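Wanted: people who fold laundry and don't believe in folding methods

Every couple of years a new book promises that if you fold a dish towel the right way, your drawers will stay neat and your mornings will get easier. I've read a pile of these books. I've tried the standing-up fold, the roll, the thirds-then-thirds, and one that called for a ruler. My linen closet looks the way it did before.

So the Tulum household study is looking for 23 people who will fold their own towels, napkins and cleaning cloths for 7 weeks and tell us what happened. Mostly I suspect nothing will happen. I'd still like to see it on paper.

What we ask of you

You fold what you already own, at home, on whatever surface you normally use. For the first two weeks you do it your way. After that we mail you a one-page method and you follow it, even if you think it's silly. You keep a log: what you folded, how long it took, and whether the stack was still a stack when you next went to get something out of it. Please write down the bad days too. A log with no complaints in it is going to get a phone call from me.

You should be 18 or over and do at least two loads a week. You don't need to be tidy. If you teach organizing classes or sell drawer dividers, this isn't for you — sorry, but I've had enough testimonials.

What you get

$369, paid in two parts, the second when your log comes in. No gift cards, no discount on storage boxes, no certificate. Bimla Ahuja handles the payments and will need a mailing address.

How we picked the cloth

Everyone also receives one plain cloth from us, so that there is a single item we can compare across homes. We argued over this longer than I care to admit. Terry hides a sloppy edge and linen creases if you look at it.

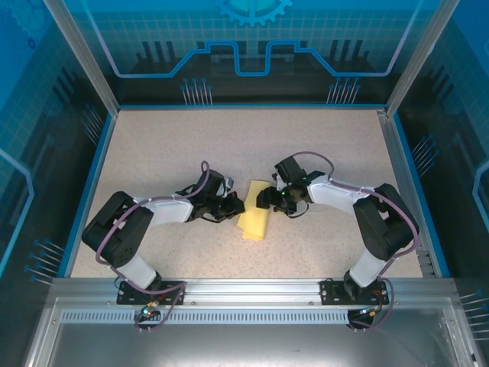 Úna Corrigan

The yellow cloth is folded to a rough rectangle with a few light creases, and I'd call that good enough. Plenty of folding guides wouldn't. Whether the difference matters to anyone reaching into a drawer at 6 a.m. is what I want to find out, and I have my doubts.

To apply, send a short note to the Tulum study, Room 644, Rees Building. Tell us what you fold, where you fold it and which advice you've already given up on. Applications close at the end of March. Sneha Rana reads them all and will write back either way — it may take her a week or two.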